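**FOR RELEASE IN NOVEMBER**

# Clotside introduces Drindix, a two-arm tabletop kit for teaching robots to handle cloth

*A small pair of arms, a white table, and a good stack of towels: the new kit is made for classrooms, repair shops and small laundries that want to try fabric work without buying a factory cell*

Clotside is very happy to announce that Drindix, its tabletop kit for fabric handling, is now open for orders. The kit has been a long time coming, and those of you who have followed our newsletter through two rounds of redesigned fingers and one complete change of wiring know just how long. Thank you for staying with us! We think you'll be pleased with what is in the box.

Drindix comes with two lightweight arms that mount on opposite sides of a table and face each other across the work. Between them they can pinch, lift, drag, flatten and fold small pieces of household fabric — dishcloths, napkins, hand towels, pillowcases and the like. The arms are taught by demonstration. A person moves a matching pair of hand-held guide arms through the job a number of times, the kit records the motion along with the view from overhead, and the software that comes with it, called Kun, learns from those recordings and then takes its own turn at the cloth.

Fabric is a stubborn thing to work with, as anyone who has tried to put a fitted sheet away neatly will tell you. A block or a cup stays the same shape when you pick it up. A dishcloth changes every time it is touched, and a corner that was easy to reach a moment ago may be tucked under the rest. Much of our work on Drindix went into that one problem, and we have tried to be plain in the manual about which fabrics go well (flat cotton weaves, mostly) and which still give trouble (anything slippery, anything very thin, and terry cloth with long loops, which likes to catch on the fingertips).

## What comes in the kit

- Two follower arms and two guide arms, put together and tested before shipping
- 4 table clamps
- An overhead camera with an adjustable mount
- 12 practice cloths in plain, striped and checked weaves
- A set of spare fingertips, soft and firm
- Kun software, with a license that doesn't run out

You will need to bring your own table and your own computer. Any sturdy table with a light, even top is fine, and the manual has a page on lighting that we would ask you, very kindly, to read before writing to support. Shadows on the tabletop are the most common reason a first session goes badly, and they are nearly always easy to soften with a lamp moved a foot or two to one side.

Setting up takes about 6 hours for someone who has never used a robot arm before, counting the time to clamp everything down, run the checks and record a first short set of demonstrations. People who have done it once tend to go a great deal faster the second time. The cables on each arm are left reachable on purpose, so that a worn one can be swapped with a small screwdriver and a bit of patience, and you needn't send the whole arm back to us.

## Early use at Stasari

The first kits outside our own building went to Stasari, a linen rental and mending business that was good enough to let us try things on their cloths for one full season. Their staff started with the simplest job on the list, flattening a single cloth so that all its corners could be found, and only then moved to folding. We'd suggest the same order to everybody. It's tempting to begin with the fold, and we did so ourselves, and we lost a good part of a spring to it.

Stasari's comments changed the kit in several ways. The fingertips are narrower than they were. The software now lets you throw out a poor demonstration with one key, where it used to take a trip through a menu. And the practice set includes striped cloths at their request, as the stripes make it easier for a person looking over the recordings to tell whether a cloth has been pulled crooked or is lying straight.

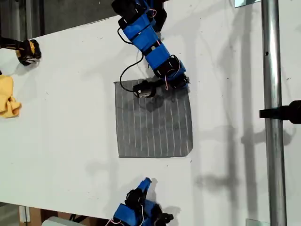
Stasari said the kit earned its place on their bench slowly, that it still hands back a fair number of towels for a person to finish, and that the part they would least like to give up is being able to teach it a new fold themselves after lunch and have it practicing before closing. They also asked for a longer power cord, and they are getting one.

## Price, orders and shipping

Drindix is sold as a full kit or as a single-arm starter set that can be built up to the full kit later on. Prices, school discounts and the current shipping list are on the Clotside order page. Orders go out in the order they come in, and the usual wait at present is 7 weeks. Schools and libraries may ask for a loan kit, which we send with return postage paid.

Spare parts are sold one at a time, down to single screws, and will go on being sold that way for as long as we make the kit.

## About Clotside

Clotside designs and builds small robot kits for work with soft materials. The company began with a sewing-table feeder and has stayed close to fabric ever since. Press questions, loan requests and pictures of your own folded laundry (we do enjoy them) can be sent through the contact form on the Clotside website.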